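The Small Museums of Bustport

In February I travelled to Bustport to see how a town of this size can keep four museums open. The smallest of them, the Zillness, has one room and opens only in the afternoon. Entry costs $4, and the ticket is still written by hand. 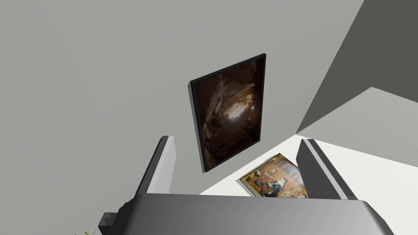 The rent is the hardest part. It has grown by 40 per cent since the old harbour offices were sold, and the Zillness now shares its heating bill with the bakery next door. Last winter it received 43 visitors in its best week, most of them from the Flillach ferry.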